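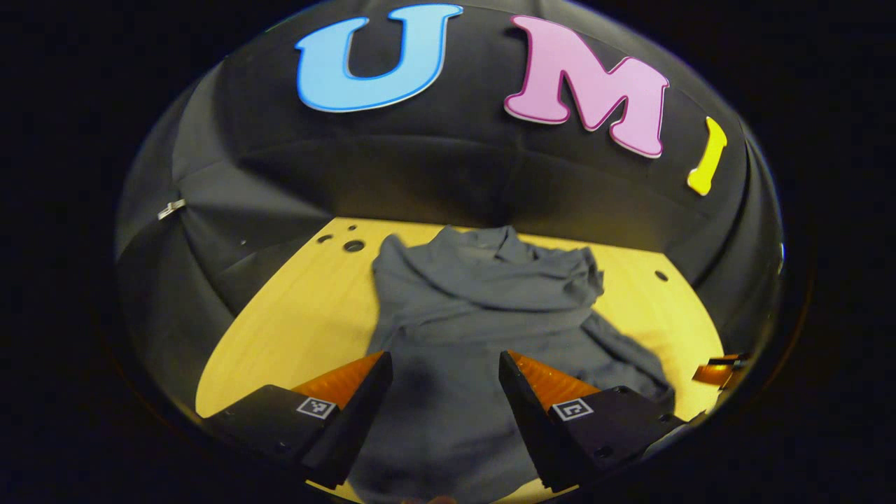 BOLLDALE, 31 March 2020

The cloth-handling station at Cilen's workshop on Culell Road is back in use after its spring overhaul, and anyone who has followed the little cell since it was set up last May will be pleased to hear that it came through in very good shape. It has been given new finger pads, a thorough clean and a fresh set of settings, and the work of recording how people pick up, turn and fold clothes has started again.

Most of the credit goes to Iresha Munshi, who looks after the station and knows it better than any of us. The table with its black fabric surround and the big coloured letters spelling UMI will be familiar to visitors from our open evening, but what they may not have seen is how much patient looking-after the hand-held grippers need (and they do need it, especially when the cloth is dark and soft and likes to gather itself into a heap!).

The orange pads on the inner sides of the fingers do the hard work. They are ribbed so that they can take hold of a fold of fabric, and the ribs slowly fill with lint, a bit like the filter in a tumble dryer. Iresha brushes them out at the end of every session and wipes them with a damp cloth, never with anything stronger, and a pair is changed when the ridges feel smooth under the thumb. The last pair managed 2,884 grasps before she retired it, and she was quite sorry to see it go.

"You get fond of them," she told us. "I can tell by the feel of a sleeve when a pad is on its way out, well before the recordings start to look untidy."

After new pads go on, the fingers have to be checked against each other. The small square markers on the black finger bodies tell the software how far apart the two fingers are, so they must be clean, flat and in plain view. Iresha opens and closes the gripper fully, seven times, and watches the readings as she goes. If they wander she slackens the screws, seats the finger again and starts over – a fiddly job, and one she prefers to do before her first cup of tea.

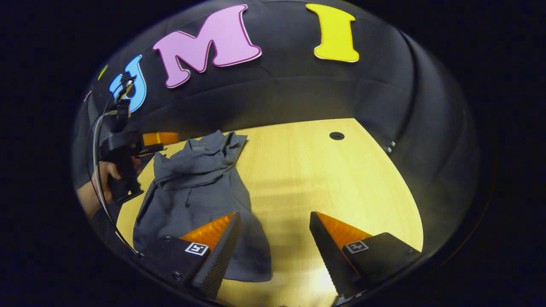
Two hand-held grippers at the table, one of them held in from the left, with the grey cloth between folds and creases.

Using a pair of grippers on the same garment brings its own small worries. Both have to be checked in the same way and on the same morning, and any cable needs enough slack for the wearer of a jumper's worth of arm-waving, as Iresha puts it, without dragging over the table. She has also written the whole routine out on one sheet, the Nanayakkara sheet as it is known here, after the meeting room where the first draft was pinned up. It takes 52 minutes from start to finish, and she hopes to bring that down a little with practice.

The fabric surround had its turn as well. It was brushed down and its seams looked over, and then put back so that the light over the table stays much the same from one session to the next.

Four colleagues have now been shown how to change the pads, and there is room for more. If you would like to learn, please have a word with Iresha at the bench, and do bring along any plain old shirts you can spare, as the station is always glad of them. The next full check is planned for May.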